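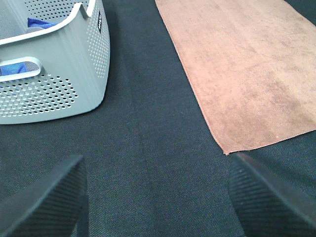 Moisture Retention in Mixed Household Laundry Before Tumble Drying

Aldana Salinas and Pichit Saithong
Project report, Building Services Laboratory

1. Background

The energy used by a tumble dryer depends mainly on the water left in the load after spinning. The Trosterness residence hall replaced its washing machines in November, and the new units offer a higher spin speed than the old ones. We measured how much water remained in cotton and polyester items after spinning and whether a short rest in open air reduced it further.

2. Method

Test loads of 3000 g dry mass were washed at the same temperature setting in a Toris front loader. Half of each load was cotton and half was polyester. After the spin cycle each item was weighed on a bench scale, hung on a Lultero rack indoors, and weighed again after 24 minutes. The procedure was repeated for 7 loads. Room humidity was logged but not controlled.

3. Results

Cotton items held on average 46 percent of their dry mass as water after spinning. Polyester held much less in every load, and the spread between items was small. The rest period lowered the cotton values slightly. For thick seams and waistbands the change was within the error of the scale.

4. Sources of error

Items were weighed in sequence, so the last ones lost some water before their first reading. Load 4 was spun twice by mistake and is excluded from the cotton average. Drum temperature was taken from the display.

5. Further work

The Wongsuwan method for separating surface water from fiber-bound water could be applied to the same loads. It requires a sealed chamber, and the laboratory has none at present.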